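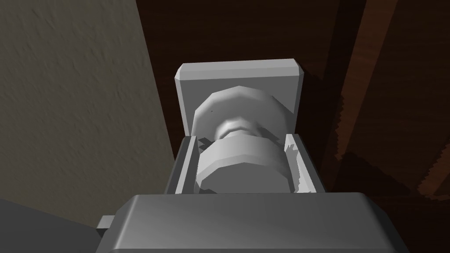 Figure 1. Gripper housing and fingers, simulated view.

4.2 Birthday breakfasts and the choice of food

Families in both towns were asked what the birthday child ate first on the day. In Brornby most parents said the child chose breakfast, and the choice was usually something sweet that could hold a candle: a stack of pancakes, a muffin, a slice of toast with sprinkles. In Trimden the cake was kept for the afternoon, and breakfast was the same as on any other day apart from a card beside the plate.

We sent the survey to 400 households and got 266 back. A further 30 parents kept a food diary for the week of the birthday. The diaries show more mixing of customs than the survey does. Several Trimden parents who had ticked "no special breakfast" wrote down doughnuts or waffles all the same, and one had lit a candle in a bowl of porridge. We coded these entries by what was eaten — the survey answer was left as it stood.

Age mattered less than we expected. Children as young as 4 were given a choice, though often between two items the parent had already bought. Older children asked for more than one thing and tended to get it.

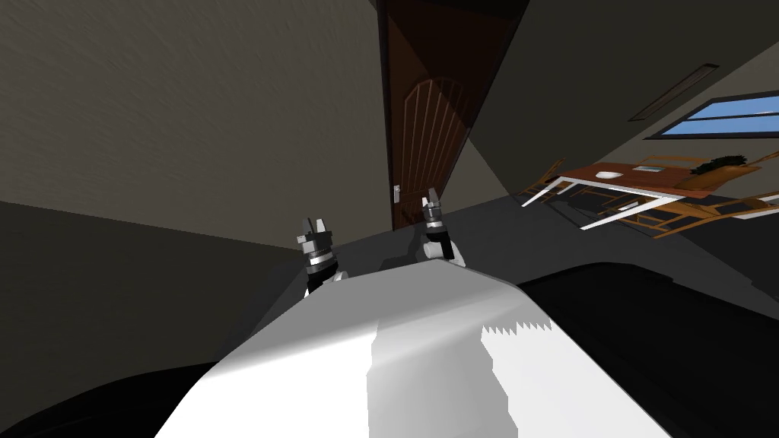 Ratanaporn objects that a breakfast picked from two boxes on the counter is still the parent's breakfast, and that diaries kept by parents will always make the child's part look bigger than it was. We accept the second point in part. The diary form had no space for the child's own account, and the later interviews in Costero, begun in July 2022, added one. On the first point we kept our coding, as the parents themselves called it choosing.

Store-bought cakes are treated separately in Section 4.3, along with cakes ordered from a bakery.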